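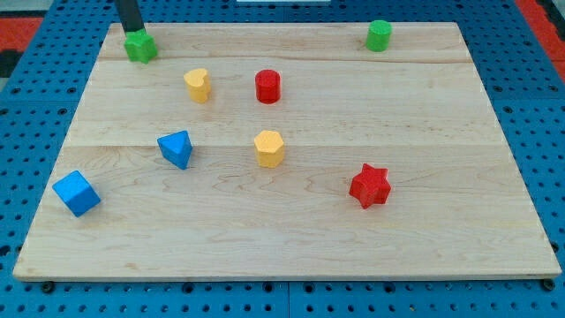 Maple board on the blue pegboard, gripper down on the green pentagon.

Mon 23 October

Budget talk with Preben after lunch. He wants the Prindeck vision package in the August order and I still don't see what it buys us. The Gurik quote has it as one line with no breakdown, so I've asked them to split camera, license and support. No reply yet.

My problem is the block set. Painted wood, four colors, plain maple under it. Any cheap camera can tell red from yellow on that. The star and the heart are a harder grip than the cube or the cylinders, fine, but that is an argument for spare fingers. We have 2 sets left and the quote has none.

Bienvenido's counter: the Paltville parts are all gray and some are shiny, and the blocks say nothing about those. Agreed. Then borrow the package for 7 days and run it on Paltville parts before anyone signs. Gurik's rep says "up to 100 part types." Whose parts?

Also missing from the quote: freight, a second board, anything for Panganiban's bench. Their bench was in last year's plan too.

To do: chase the split quote. Price fingers, 9 sets. Ask Preben who pays for support after year one.

Not signing as it stands.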